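The Small Wrapped Cake Deserves More Respect
Jan 6, 2019
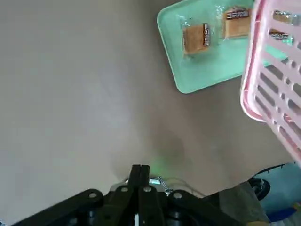 When I moved to Romcombe, I brought with me the belief that food must be made the same day or it is not real food. My grandmother baked every morning, and in our house a cake from a store was almost an insult to the guest. I kept this belief for many years and I was proud of it. Now I think it was mostly pride and not much about food. A golden sponge cake in a clear wrapper, two of them on a mint-green tray, can be a kind thing to offer to a person, and I want to defend it.

My first job was at Dusar, a company with 50 workers and a very short break, only 10 minutes. We had no kitchen. There was a shelf where people left something for the others, and it was nearly always packed cakes from the corner store. In the first weeks I did not touch them. I brought my own bread from home and ate it standing near the window. I believed I was eating better than my coworkers, and maybe this was true, but they were talking and laughing and I was alone with my bread.

One day in April I forgot my lunch and I took a cake. It was too sweet. The woman beside me asked if I liked it, I said yes from politeness, and we talked until the break was over. It was my first long conversation in English that was not about work.

People who write about food like to complain about packed sweets. They say there is too much sugar, and there is too much wrapping. I agree with both complaints, and the second one bothers me more. But they also say that such food has no love in it, and here I must disagree. To bake at home you need an oven, a free evening and some money for butter. A person who works two shifts does not have the evening. She can still stop at the store and buy something for everybody.

There is also a practical side. A wrapped cake can wait. If the guest is late, or does not come, it is put back in the cupboard and no one is offended. My grandmother's cake could not wait, and we all had to eat it at four o'clock — hungry or not.

I still bake on Sundays, and I still think my cake is better. But I keep a few packed ones at home for visitors who come without calling, and I serve them on a nice plate.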